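Fukville kitchen library opens its shelves with 500 items to borrow

2 min read

Anyone in Fukville who has ever wanted a waffle maker for one morning and then had nowhere to put it is going to like this. The Storkent kitchen library opened its doors on 5 August 2025, and the shelves are packed with 500 pieces of cookware, tableware and small appliances that residents can take home, use and bring back.

It works the way a book library does. You sign up at the front desk, pick what you need and keep it for up to 20 days. Membership is free for people who live in town. Plates and bowls go out in sets, so a family hosting a big birthday can leave with matching dishes for the whole crowd, and there's a bin by the door for returns when the desk is closed.

Rodica Furtună started collecting for the library in January, when all she had was one closet and a pile of cake pans. Word got around fast! By spring, people were dropping off stockpots, pie dishes and pressure cookers at her house, and the old Toma hardware store on the corner turned out to be just the right size to hold it all.

"I thought we'd get a lot of chipped mugs," Furtună said. "Then somebody brought in a pasta machine still in the wrapping, and a fish kettle, and I had to go and look up what you do with a fish kettle."

The early favorites are easy to spot. Rice cookers were the first thing to run out on opening day, and there's already a waiting list for the bigger ones. Cake stands came in second. The tableware shelf is a treat to browse, too, with a whole run of soft greens and creams that would look great under a summer salad.
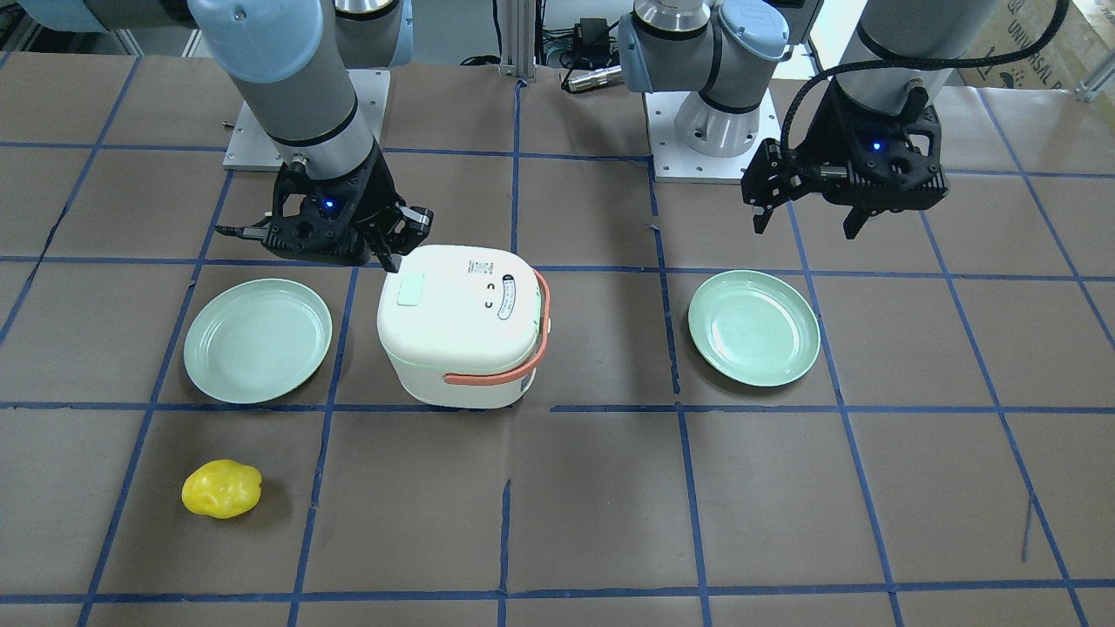
Mint-green plates, a white rice cooker with an orange handle and a yellow bell pepper on the taped-off tabletop.

Cooking classes begin next, and they sound like a lot of fun. Radu Lungu, who ran the lunch counter in Zidetstead for years, will teach the first one, on one-pot rice dinners: stuffed peppers, rice with beans, and a sweet rice pudding with lemon peel that he says his regulars still ask him for. There are 8 places per class, and borrowers get first pick. Bring an apron and a container for leftovers.

"Rice is cheap, it fills everyone up, and you can do it on a weeknight," Lungu said. "I want people to go home and make it the same evening."

Furtună would love to reach 1,000 items by next summer. Right now she's looking for muffin tins, sharp vegetable peelers and lids of every size. Donations can be left at the desk during opening hours, washed and with all their parts, please. Manuals are welcome if you still have them.

46 shares
12 comments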